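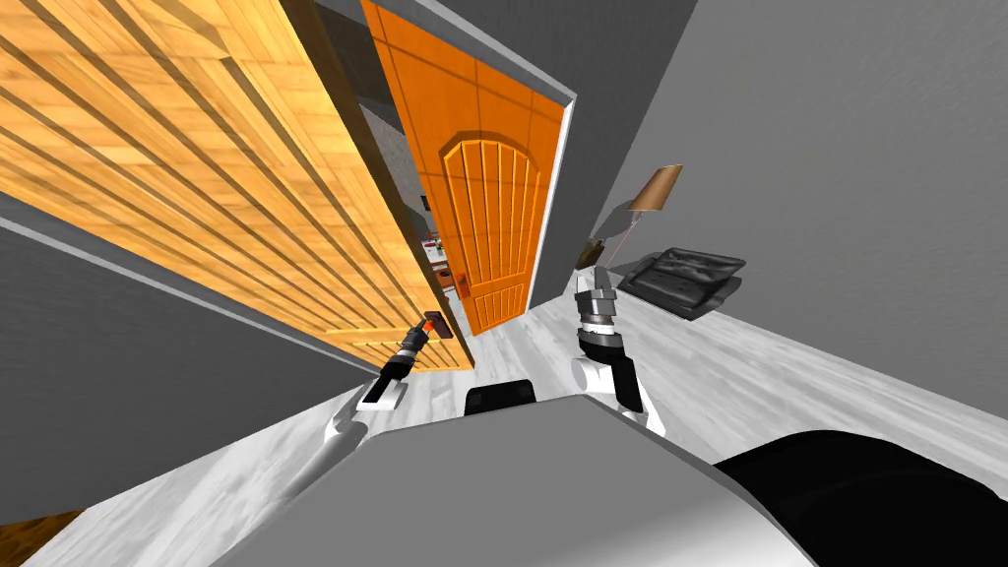

According to Canan Aksoy, a door is the first thing that shows whether a mobile manipulator's software treats the base and the arms as one machine or as two. Her remark is often repeated in the project notes of Ferkarau, an open software stack for planning and controlling two-armed mobile robots in simulated homes. Wakana Nakajima and Toshio Nishimura started the project, and most of its early work dealt with hinged doors.

## Background

Ferkarau grew out of Mulero, an older planner for fixed arms. Mulero could find a path for an arm among obstacles, but it assumed that the obstacles stayed where they were. A door breaks that assumption. Once the gripper holds the handle, the hand must follow an arc around the hinge, and the space the robot can stand in changes as the door moves.

The first release handled single doors only. Haruto Oshima added support for double doors in April, together with a new file format for describing hinges, handles and latches.

## Perception

The perception module, called Oda, takes color and depth images from the head camera and returns a list of door leaves. Each leaf has a plane, a hinge line, an estimated opening angle and a handle position. Oda does not use color to decide what is a door. Textures and colors in the training rooms are changed from one run to the next, and the two leaves of a double door may be given different surfaces.

The head camera is often tilted while the robot works near a handle. Oda corrects for this by using the direction of gravity reported by the simulator, or by an inertial sensor on a real machine.

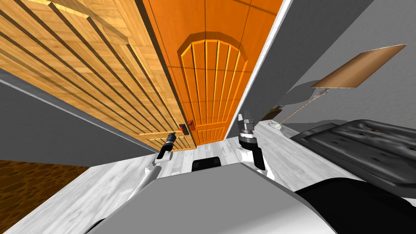

Handle positions are less certain than leaf positions. When two handles are close together in the camera view, Oda may assign both to the same leaf. The planner therefore receives a list of candidates with scores and can ask for another view before it commits to a grasp.

## Planning

The planner splits a door task into stages: approach, grasp, unlatch, swing and pass through. Each stage has its own limits on the base and the arms. During the swing stage, the gripper must stay within a set distance of the arc, while the base may move freely as long as it does not touch the leaf or the furniture.

Candidate paths are drawn at random and checked for collisions. The default is 1,000 samples for the approach stage and 2,000 for the swing stage. If no path is found, the planner tries the other arm and then moves the starting point of the base.

## Control

The controller runs the base and both arms in a single loop. It uses a soft position control at the wrist, so that a small error in the hinge estimate does not lead to a large force on the handle. The measured motion of the wrist is sent back to Oda, which updates the hinge line while the door is moving. 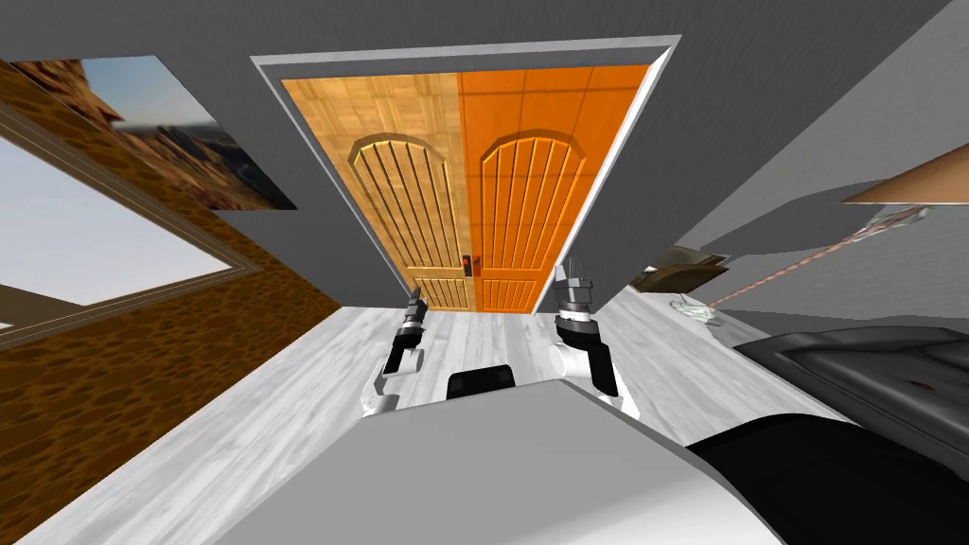 ## Testing

The standard test set, named Zurkberg, contains 76 room layouts. Kanako Sasaki maintains the set and the scripts that score it. A run counts as complete when the base has crossed the door line and neither arm is in contact with a leaf. Runs that end early are sorted by stage, and the log keeps the last planner request so that the failure can be replayed.

## Limitations

Ferkarau does not support sliding doors or doors with automatic closers. Glass panels are a known problem for the depth images. The planner also assumes that furniture does not move, and a chair pushed by the base during a run will stay at its old position in the map until the next full scan.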